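4. Rules for Simulated Grasp Episodes

4.1 Scope of the rules

The rules in this section apply to every episode that is recorded in simulation and later used together with episodes from a real workcell. We wrote them after the first joint collection between the Lindholm and Andora sites, where the two groups followed their own habits and the resulting data could be merged only with much manual work. The most common conflict was the meaning of the first time step. At Lindholm the episode started when the operator took control of the arm. At Andora it started when the gripper first moved. Both choices are reasonable, but a policy trained on the mixture learned to wait at the start of some tasks and not of others.

We do not treat safety of the physical cell in this section. The safety rules are given in Section 3 and they have priority over everything that is said here.

4.2 Start state

An episode must begin from a declared start state. The start state consists of the joint positions of the arm, the opening of the gripper, and the list of objects that are loaded. The gripper must be open at the first time step, with nothing between the fingers. The opening must be commanded explicitly, also when the simulator already places the fingers in the open position by default. We found that the default differs between versions of the same gripper model, and that a silent change of the default is difficult to discover afterwards.

After the command is sent, the recording software holds the arm for 300 simulation steps before the operator or the policy may act. This settling period is kept in the raw log but removed from the training version. Groups that wish to use a shorter period may do so in their private experiments, but the shared collection uses only this value.

The start state is checked by a person before a batch is released. The checker opens the wrist view of the first time step and compares it with the reference render for the same gripper model (Figure 6). The comparison is made by eye. We tried an automatic comparison of pixels in an earlier version of the procedure, but it rejected many correct episodes when the lighting was changed on purpose, and the checkers soon began to ignore its warnings.
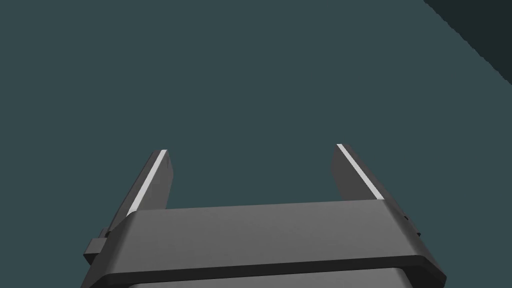 Figure 6. Open gripper at the start state, wrist view, simulated.

A batch that fails the check is returned to the group that recorded it. The checker does not repair the batch, even when the error is small and the correct value is obvious. In the first months we allowed such repairs, and as a consequence the same error came back in each new batch from the same group. The returned batch must carry a short note in which the checker names the episode, the time step and the rule that was not followed.

4.3 Scenes without objects

The collection includes scenes in which no object is loaded. They are used to calibrate the view, to test the limits of the finger motion, and to provide negative examples for the grasp detector. Such scenes must be labeled as "no object" in the episode record. An empty object list is not accepted as a label, for the reason that it cannot be distinguished from a loading error.

In these scenes the background must be one of the plain surfaces in the shared library. Textures, printed patterns and shadows from hidden objects are not permitted. The edge of a second surface may enter the view at a corner -- this happens often when the wrist is rotated -- and it is not a reason for rejection as long as the fingers stay fully visible. The grasp detector trained at Wavell was not disturbed by such edges in our tests, although we have tested only parallel-jaw grippers and the result may not hold for other types.

4.4 Naming and units

All lengths are given in meters and all angles in radians. The gripper opening is given as the distance between the inner faces of the two fingers, and not as a fraction of the maximum opening. This rule caused more discussion than any other. A fraction is convenient for training, and one of the groups had used it for a long time. However, a fraction has no meaning after the fingers are exchanged for longer or wider ones, and the physical cell at Lellby uses 3 different sets of fingers on the same gripper body. The conversion to a fraction can be done by each group at the time of training.

The left and the right finger are named as seen from the wrist view with the palm at the bottom. If the wrist is rotated, the names stay with the fingers and do not follow the view.

4.5 Changes to the model

When the geometry of the gripper model is changed, also in a part that never touches an object, the version number must be increased and a new reference render must be made. This includes the housing and the brackets on its sides. We had 2 cases in which a bracket was moved in the model for cosmetic reasons and the collision shape moved with it. In both cases the planned paths near the table became slightly different, and the change was noticed only when the paths were executed on the real arm at Lellby.

Old episodes are not rewritten after a change of model. They keep the version number with which they were recorded, and the loader refuses to mix versions in one training run unless this is allowed by an explicit setting. The setting and its value must be reported together with the results.

4.6 Open points

The rules do not yet say how to record an episode in which the gripper is partly closed at the start for a good reason, for example in narrow bins. At present such episodes are kept in a separate folder and are not used in the results of Section 5. The rules also say nothing about how many first time steps a checker should examine in a large batch. The present practice is different at each site, and we plan to agree on one procedure before the next collection in January.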